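Household Skills, Unit 4: Packing a Bag of Small Things
Notes for Monday's group, September 2018
Noeline Maihi

Welcome back, everyone, and I do hope the summer was kind to you. In June we finished with boxes, which forgive almost anything. Paper bags are fussier, and I have a soft spot for them, so please bear with me if I go on a bit.

Start by opening the bag all the way and pressing the bottom flat with your knuckles. Stand it where you can reach the mouth easily, then lay your packets out beside it before a single one goes in. Clémence Rey asked me last year if this wasn't a waste of time — it does feel that way, until you've had to fish a bag of chips out from under a jar!

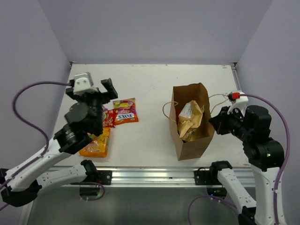 Sweets and candies go in first, as they hardly mind being leaned on. Chips and puffed snacks go on top, upright if they'll stand. Hold each packet by the sealed edge and let it down gently; dropping it from the top is how corners get crushed. Keep the string handles folded outward the whole time, or you will pack one of them inside (I still do this, after 30 years of bags).

A word on weight. A 200 gram packet is nothing by itself, but twisted string cuts into the fingers sooner than you'd expect, so lift the bag an inch or two before you call it done.

For next time, please read Baptiste Pichon's handout on folding the top over, and bring a paper bag from home. A used one is fine — creases and all.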